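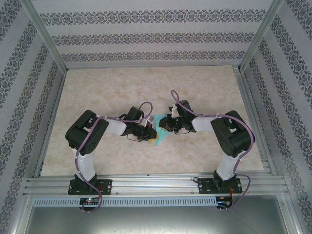 Damask is a weave, one reader writes, and a wall can't be damask any more than it can be knitted. Fair point, and the older trade books side with the reader. But the word has been used for paper so long that the dictionaries gave in.

Damask wallpaper

Wallpaper printed with the large formal motifs of damask cloth – stylized leaves, pomegranates, scrolls, urns. Usually two tones of one color, or a dark motif on a pale ground. Also sold as "brocade paper" in older catalogs, wrongly.

Origins

Cloth first. The fabric takes its name from Damascus, and was later woven in Italy and elsewhere in Europe. Silk hangings were costly, heavy, and hard to clean. Flock paper copied them: glue laid down in the shape of the motif, chopped wool dusted over it, surplus shaken off. Widely used in the eighteenth century, for state rooms as well as merchants' houses. The Plunetti pattern book of 1781 has 28 damasks, 7 of them flocked, the rest block printed. Seperate blocks for each color, as usual.

Layouts

All-over: motifs staggered in rows, filling the wall. Most common.
Banded or striped: ornament kept to bands with plain ground between. Cheaper to cut, easier to match at the seams.
Panel: one big motif per panel, framed by a border. Rare now.

Repeat

The vertical distance before the design starts again. Large repeats look grander and waste more paper. Aerts, the Belgian maker, sold a 52 cm repeat for most of its history; Landix went shorter for low ceilings. On a drop match the next strip is shifted down, commonly by half the repeat, so buyers need extra rolls.

Later production

Roller printing brought prices way down in the nineteenth century. Flock fell off, came back for restaurants and theaters, fell off again. Vinyl versions from the 1960s – washable, a bit shiny. Warnix still lists an embossed one. Peel-and-stick sheets are mostly digitally printed, with the flock effect immitated by shading.

See also: Flocking; Brocade; Toile; Lincrusta

Page last changed 2018-01-30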